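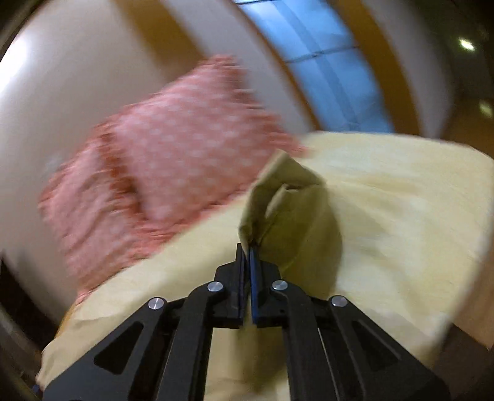
2024-01-30 样品间记录

早上来得早，暖气还没上来，先烧了壶水，趁水没开把昨天收回来的几条床单摊在长桌上看了一遍。窗户那边返潮，桌角摸着有点凉，我垫了两张牛皮纸才把布放上去。这本子有好一阵没好好写了，前面几页全是尺寸和箭头，连我自己翻回去都要想半天，所以今天打算写得啰嗦一点，大家凑合看。

今天主要是弄那条浅黄色的床单，就是Prundlow系列里一直拖着没定的那一条。拖着的原因前面写过，颜色大家都喜欢，手感也喜欢，可是铺上床之后总有点不服帖，中间鼓，边上又松，看着像是刚有人从上面坐起来。上次讨论的时候有人说是裁大了，有人说是缩水没放够，我自己倾向于是松紧带的问题，但是那天没有拿出什么根据，光凭感觉说的，说完自己也有点心虚。所以今天就老老实实铺几遍，铺一遍记一遍。

床还是靠里那张试铺床，床垫厚度18厘米，没有换。床垫外面原来那层薄垫子我取下来了，上回铺的时候它老在下面跟着跑，床单一拉它也动，搞不清楚到底是谁在皱。取下来以后床面硬一点，滑一点，反而好判断。薄垫子叠好放在柜子下层，用的时候自己拿，用完请放回去，别再塞到窗台底下了，上次找了半个上午。

裁片的长度我重新量了，2140毫米，和单子上写的一样，所以裁大了这个说法可以先放一放。量的时候布要平放，不要提着量，提着量会长出来一截，这个以前吃过亏，我就不再多讲了。宽度方向也对得上。至于洗后的尺寸，要等下一轮洗完再说，今天这条是已经洗过的，洗之前的数字写在前面那本蓝皮本子里，蓝皮本子现在不知道在谁那里，看到的人麻烦放回架子上，谢谢。

第一遍铺，按平时的做法，先套床头两个角，再拉到床尾。套的时候很顺，床尾右边那个角稍微紧，用手掌往下按一按就进去了。铺完之后拿手从床头往床尾抹，抹到中间就推出一道棱来，往左抹它往左跑，往右抹它往右跑，很像小时候贴课本皮，气泡怎么赶都赶不出去。我站在床尾看了好一会儿，越看越觉得它其实不难看，软软的，有点像沙地上的纹路，可是做样品不能这么想，客人买回家也不会这么想。

第二遍换了顺序，先套对角，床头左边和床尾右边，再套另外两个。这样铺下来中间平了很多，棱还在，但是矮，散成几道细的。代价是边上松，手伸到床垫侧面能捏起一把布。我把两遍的松紧位置都用可擦的粉笔画在草图上了，草图夹在这一页后面，别抖掉。

中间的皱怎么判断是布多了还是布被拧着，我今天用的是老办法，捏起来提一下看。在床单中间捏一小撮，往上提，提出一个小帐篷来，看它的棱往哪边走。布要是单纯多了，放下去还是堆在原地；要是拧着的，提一下再放，棱会换方向。提的时候轻一点，捏得太多就变成把整条床单往中间拽，四个角都跟着松，白铺。小帐篷两侧的折痕颜色会显得深，浅黄色的布一折起来就偏橄榄色，这一点我以前没怎么留意，今天提起来看才觉得这块料子的阴影挺好看，平铺的时候反而显不出来。写给做图册的同事：拍这条不要铺得太死，留几道软褶子，颜色会活一点。

提放了好几个位置，靠床头的地方放下去基本原样，靠床尾右边的棱会转。所以我现在的看法是，问题出在床尾右角，那一圈松紧带比别处紧，把整条布往那个方向带了一点点。第一遍铺的时候那个角偏紧，也对得上。当然这只是这一条，别的条我没试，先不要拿着我这句话去跟车间那边讲。

拆松紧带之前先吃了点东西。今天带的是红薯，用暖气片烤不熟，只能烤暖，大家以后不要再试了，皮上会沾一股铁味。

下午拆了床尾右角的包边，从里面把松紧带抽出来量，果然车的时候拉得比左边多，针脚也密。左右两边应该是分两次车的，中间接头的地方能看出换过线，颜色差一点点，在灯底下才看得见。我重新放松了一段，用手针粗缝回去，针脚很难看，请不要笑话，试铺用的，定下来以后要拿去机器上重新车。线用的是抽屉里那轴本白的，快没有了，要补。

重新缝好以后又铺，按第一种顺序铺的。中间那道大棱没有了，手抹过去有细皱，抹两下就散，床尾右角也不用按，自己就滑进去了。很高兴，在样品间里绕着床走了一圈，还顺手把四个角都拍了拍。后来又按对角的顺序铺，结果差不多，边上也不像上午那么松。这说明铺的顺序其实影响没有我想的大，之前大概是顺序在替松紧带遮丑。

接着说枕头。粉底白色小圆点的那个，上面这条浅黄的床单配它，是当初开会的时候随口定的，那时候只有小布块，拼在纸板上看着很甜，我心里其实有点打鼓，怕放大了以后像糖果铺子。今天真枕头放到真床单上，比我想的好。浅黄够淡，把粉色托住了，白点又把两边都提亮一点，远看安静，近看有点俏皮。要是黄再深一格可能就吵了。所以请染色那边千万守住现在这个黄，宁可再淡一点也不要往深走，之前说想试芥末黄的，我投反对票，理由见本段。

枕头的摆法也试了几种。正正地摆在床头中间，规矩，像旅馆。往一边靠一点，斜着放，像有人午睡刚起来，我更喜欢这种。不过斜着放的时候，铺床的人老会碰到它，我今天就好几次一拉床单把枕头带跑了，后来学乖了，先把枕头拿开，铺好再放回来。听起来是废话，可是手上有活的时候真的会懒得拿，总觉得绕着它铺也行，结果绕来绕去床单又歪了，还得重来。下次谁来试铺，请先把枕头放到椅子上。

枕套的开口我觉得可以再深一点，现在枕芯塞进去，口那里会露一点边，要用手指往里掖。信封口的搭接再加一些就好了，加多少我没想好，先打个问号。点子的位置倒是不错，接缝两边没有出现半个点对半个点的尴尬，这要谢谢裁的同事，这种事做得好的时候谁也看不出来，所以在这里专门写一笔。

洗的事情补几句。浅黄这条是用Rudeo洗的，冷水，没有加柔顺剂，脱水用的低档，晾在后面走廊里。走廊那根杆子中间有一点往下弯，床单搭在上面会留一道横印，正好横在中间，铺床的时候容易跟皱混在一起，我上午有好一会儿就是在跟那道印子较劲，抹了半天抹不掉，凑近了才认出来。以后请大家晾的时候对着边搭，把印子留到两头去，或者干脆拿两个大夹子夹着边垂下来晾。杆子我想换一根粗的，Clernirport那边旧货街上应该有，下次去送样的时候顺路看看，不一定买得到。

熨斗今天没有用。说起来是有意不用的，熨过的床单铺什么床都好看，看不出毛病。以后试铺都这样吧，洗好、晾干、叠一晚，第二天拿出来直接铺，跟家里的情形最接近。有人家里会熨床单吗，我母亲那一辈会，我自己是不会的，冬天能按时换洗就已经很满意了。

叠法也影响铺法，这个我想多写一点，因为前两天刚好有人问到。带松紧的床单，叠的时候把四个角一个套一个，套成一叠，再折成长方块，打开的时候角就都在手边，不用翻来翻去找。要是团成一团塞柜子里，松紧带那一圈会压出一串碎褶，铺上去以后要过一夜才肯平。不带松紧的平单就随便了，对折再对折，边对齐就行。柜子里上层放叠好的，下层放还没量过的，标签朝外，标签请用铅笔写，圆珠笔沾了水汽会洇到布上去，去年九月那批就洇过一条，心疼到现在。

Noguchi那边的来信也在这里抄一下大意。他们店里想先要两套浅黄配粉点的，放在橱窗旁边那张小床上试试反应，问我们什么时候能给。我没有马上答应，只说松紧带的事情弄完就给准话。照今天的情况看，把床尾右角按新的长度重新车，再洗一遍铺一遍，没有意外就可以送了。他们还问有没有同色的被套，没有，料子是有的，版还没打。我个人很想打这个版，浅黄的被套加粉点的枕头，想想就觉得春天要来了，可是手头的灰蓝那套还欠着，先别贪心。

灰蓝那套顺便说一下，今天没有碰，还在柜子上层，谁要是有空可以先把它量了，表格在门后面挂着。

还有几件零碎，想到哪里写到哪里。粉笔只剩短的了，长的不知道哪里去了，短的捏着指头疼。长桌靠门那条腿有点晃，铺裁片的时候会跟着抖，我在底下塞了一片折起来的纸板，扫地的时候别当垃圾扫走。软尺有一把前头磨花了，头一厘米看不清，我在上面缠了红线，缠了红线的就是坏的，量长度别用它，捆东西可以。剪刀还是那句老话，剪布的只剪布，今天早上我又看到有胶带粘在刀口上，擦了半天。

傍晚走之前又去看了一眼那张床。床单铺好放了一个下午，床尾那边的细皱自己平了不少，中间还有一点软软的起伏，手掌压下去就没了，我觉得这样刚好，再紧就绷了，躺上去翻身会把角带出来。本来想躺一下试试翻身，鞋都脱了一只，想想还是算了，身上都是线头，沾上去又要粘半天毛。试躺留给明天来的人吧，请换件干净衣服，从左往右翻，再翻回来，看看床尾两个角有没有往上跑，跑了多少用粉笔在床垫侧面画一下，写在这一页的背面。

待办就写在这儿，省得再翻：
床尾右角松紧带按今天放松后的长度重新车，左角照着对一遍。
枕套信封口搭接加多少，问一下做版的意见。
补本白线。补长粉笔。
走廊晾杆，去Clernirport的时候看看。
给Noguchi回信，等试躺的结果出来再写。
蓝皮本子，谁拿了请还。

暖气我走的时候调低了，水壶里还有半壶水，明天早来的人倒掉再烧新的。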